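デルビー工場見学記：織物用染色ラインの排水と熱回収

6月、染色仕上げを専業とするプリュヴォ（Pruvost）社のデルビー（Delby）工場を見学した。水曜日の午前9時に正門集合、所要は昼休みを挟んで夕方まで。目的は、昨年度に更新された連続染色ラインの熱回収系と、それに合わせて改造された排水処理設備の確認である。生地そのものの品質や意匠については門外なので、本稿では触れない。

工場はメルゲイト（Melgate）の町外れ、川沿いの緩い斜面に建つ。上流側から原反倉庫、精練・漂白棟、染色棟、仕上げ棟、排水処理場の順に並び、水の流れと生地の流れがほぼ一致する配置になっている。建屋は古いが、配管は染色棟以降がステンレスに引き直されており、保温材の外装も新しい。弁のタグは系統別に色分けされていた。給水が青、温水が橙、排水が灰である。

最初に通されたのは精練・漂白棟である。扱うのは綿と綿混の平織が中心で、幅は規格で三種類。糊抜きは酵素法で、浴温は以前の高温法より低い。担当部署の説明によれば、ここでの薬剤原単位は更新前から変えておらず、改善分はすべて水洗工程で出しているという。水洗槽は向流式で、清水は最終槽にのみ入り、前段へ順に送られる。各槽の間に絞りロールが入り、持ち込み液を減らす。絞り率の数値は公開できないとのことだった。

染色棟には連続ラインが二本、バッチ式の液流染色機が14台ある。見学時に動いていたのは連続ラインの一本で、もう一本は色替えの洗浄中であった。洗浄の手順は興味深い。従来は槽を満水にして二度抜いていたが、現在はスプレー洗浄を先に行い、満水洗浄は一度で済ませる。濃色から淡色へ切り替える場合だけは旧手順に戻す。この例外規定が作業標準の一枚目に太字で書かれているのは、過去に相応の失敗があったためと推測する。

熱回収の中心は、クレヴォ（Clevo）式と呼ばれる二段の熱交換器である。一段目で高温排水と給水を熱交換し、二段目で残りの熱をヒートポンプの熱源に回す。繊維排水では短繊維と糊が伝熱面に付くため、プレート式は詰まりやすい。本工場では一段目に流路の広いスパイラル式を採用し、その手前に回転ドラムスクリーンを置いていた。スクリーンの目開きは二度変更されており、細かくしすぎると逆洗水が増え、回収した熱の一部を捨てることになるらしい。現在の清掃間隔は15日である。差圧が管理値に達すれば前倒しするが、この春以降は定期清掃だけで足りているとのこと。

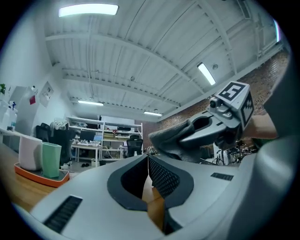 排水処理場は屋外で、調整槽、中和槽、生物処理槽、沈殿槽と続く。調整槽の容量は901立方メートル。色替えによる濃度変動をここで均す設計で、容量だけを見れば過大に思えるが、バッチ機の排水が昼前に集中するため、午前11時台には水位が目に見えて上がる。実際、二度目に通りかかったときには水位計の指示が上限警報の手前まで来ていた。中和は従来の硫酸から炭酸ガスに切り替えられている。過注入でもpHが極端に下がらず、制御が緩くて済む。

生物処理は活性汚泥法で、特に変わった点はない。ただし熱回収の導入後は流入水温が下がり、冬季の硝化が不安定になったという。夏場の冷却が不要になった利点と引き換えである。対策として、二段目の熱回収量を外気温に応じて絞る制御が追加されていた。熱をどこまで取るかを汚泥の都合で決めているわけで、熱収支の計算だけでは出てこない運転点である。

色度については、活性炭塔を通した後に放流している。反応染料の未固着分は生物処理でほとんど落ちないため、負荷は活性炭に集中する。交換周期は負荷次第で、昨年度は平均で319日。再生は外部委託で、工場内に再生炉は持たない。凝集沈殿の併用も検討されたが、汚泥の処分費が見合わず見送られた。

最後の質疑では塩の扱いが話題になった。反応染色では芒硝を多量に使い、これは現行の処理系を素通りする。膜による濃縮は小規模な試験のみで、実機化の時期は未定との回答だった。低塩型染料への切り替えは淡色から進めており、黒と紺が残っている。

なお、見学路の仕上げ棟側は床に段差があり、騒音も大きい。耳栓は受付で貸与される。配布資料は系統図一枚と水質の月報で、系統図には改造前の弁番号が一部残っているため、現場のタグと照合する際は注意を要する。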